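How do you teach a robot to pick things up?

You can learn to tie a shoelace by watching somebody else do it. Robots find that sort of thing much harder! But there is a brilliant way to help them, and it starts with a person using a robot's fingers.

At Rollusgate, our hands-on science centre, we call it "show, don't tell". Look at the two grey fingers at work:
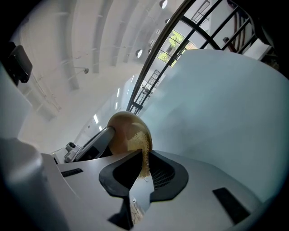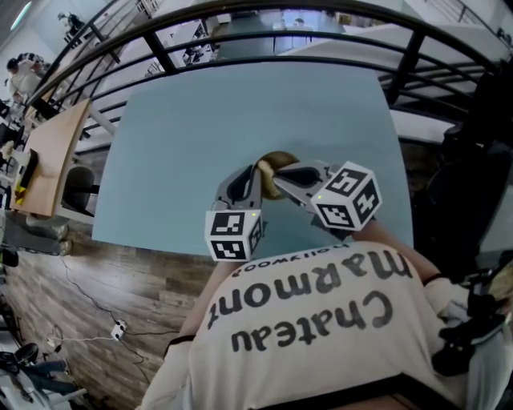
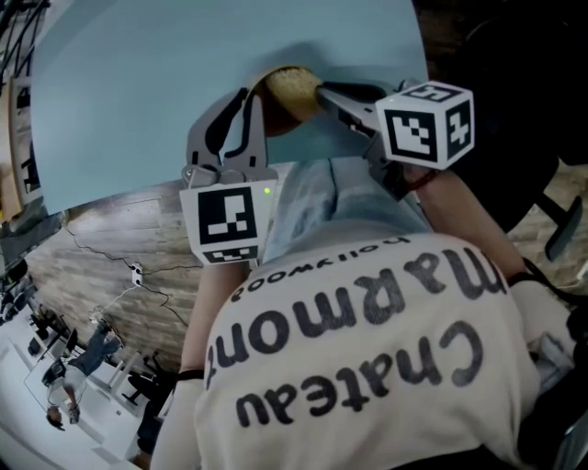 What is a gripper?

A gripper is a robot's version of a hand. Yours has four fingers and a thumb, plus a palm, plus skin that can feel a single crumb. Lots of robot grippers have just 2 fingers that open and close, a bit like a crab's claw or a pair of kitchen tongs.

The clever part is that a gripper doesn't have to be on a robot. You can hold one yourself and use it to pick things up, and while you work, a computer can save what happened. Later on, a robot with the same kind of fingers can learn from it.

Why not just write instructions?

Try this. Tell a friend how to pick up a bread roll, using only words, and ask them to do exactly what you say and nothing more. "Put your hand out." How far? "Now squeeze." How hard? Squeeze too much and you have a squashed roll. Squeeze too little and it rolls off under the sofa!

Your body knows all these tiny things already, and you would need pages and pages to write them down. Showing is much quicker.

What are the black and white squares for?

Did you spot the white cubes with chunky black patterns in the second and third pictures? Patterns like those are called markers. They look a bit like the square codes you scan with a phone, but they have a different job. A computer can find a marker in a picture and work out where it is and which way it is tilted. Put a marker on something that moves, and the computer can follow it about - left, right, up, down and twisting round.

A cube is a very handy shape for this. Turn it one way and you see some of its faces, turn it another way and you see different ones.

Why does everything look so bendy?

Some cameras have a very wide lens, often called a fisheye. It squeezes a huge view into one picture, so straight things come out curved. Look at the railings and the ceiling beams in the first picture! You can see a similar effect if you look at yourself in the back of a shiny spoon. The wide view is useful to a robot because it can take in the fingers and the room all at once.

How many goes does it take?

Lots! One of our practice robots, Fedari, learned to move a soft toy into a bowl from 400 turns by people. Our other robot, Jekau, had a trickier job, stacking cups, and needed 1,887. That is a LOT of cups.

Every go should be a little bit different. If the toy always starts in the same spot, the robot may only learn about that spot. Move it over a bit, turn it round, try it from the other side, and the robot gets a much better idea of the job.

Mistakes can be useful too. If a person nearly drops something and then gets a better grip, the robot can learn how to put things right.

Can you do it from far away?

Yes! That is called remote control, or teleoperation if you like long words (tele means "far"). You move a controller and the robot copies you, perhaps in the next room or even in another country. Our Nomura arm works this way. Its controller is a smaller arm, and when you bend the small one, the big one bends as well. It feels very odd for the first minute and then it is tremendous fun.

Try it at home

You will need:
a pair of kitchen tongs
a bread roll or a rolled-up sock
a plate
a friend and a timer

Put the roll on the table and the plate at the other end. Using only the tongs, move the roll to the plate. Now swap with your friend and watch very closely. Do they grab it from the top or the side? Do they slow down before they let go?

Our best tong team managed 73 socks in one January afternoon. Can you beat them?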